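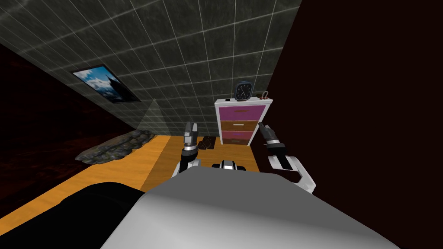

Simulated view over the robot body, both arms forward, chest of drawers ahead.

Ziltau two-arm cell: monthly inspection checklist (simulation model)
Site: Bralarmont
Period: November

The inspection is to be completed before any new drawer task is released to the Longo test queue. Enter Pass, Fail or Hold against each item. Comments are required for Fail and Hold.

1. Arms and grippers

1.1 Both arms load without joint warnings. Pass.
1.2 Left gripper fingers open and close evenly over 12 cycles. Pass.
1.3 Right gripper fingers as 1.2. Hold.
Comment: one finger lagged on cycle 4. The gripper file is to be reloaded and the item repeated.
1.4 Arms do not touch each other or the body when moved to the ready position. Pass.

2. Sensor housing

2.1 Housing fixed to the body model, with no drift after restart. Pass.
2.2 View of the furniture not fully blocked by either gripper. Pass.
Comment: the lower part of the chest is partly hidden behind the grippers. Acceptable for work on the top drawer only.

3. Room and furniture

3.1 Chest of drawers stands on the floor without sinking or shaking. Pass.
3.2 Clock remains at rest on the chest when the top drawer is pulled. Pass.
3.3 Floor in front of the chest clear of loose objects. Fail.
Comment: dark brown object on the floor near the left gripper. Remove it from the room file, or enter it as an obstacle — either is allowed, but the choice must be recorded.
3.4 Stones along the wall set as fixed bodies. Pass.

4. Stopping and records

4.1 Stop command halts both arms from any position. Pass.
4.2 Contact log kept for the last 1000 steps. Pass.
4.3 Settings saved to the Lerkomer archive. Hold, pending 1.3 and 3.3.

Result: not released. Items 1.3, 3.3 and 4.3 are to be inspected again before 17:00.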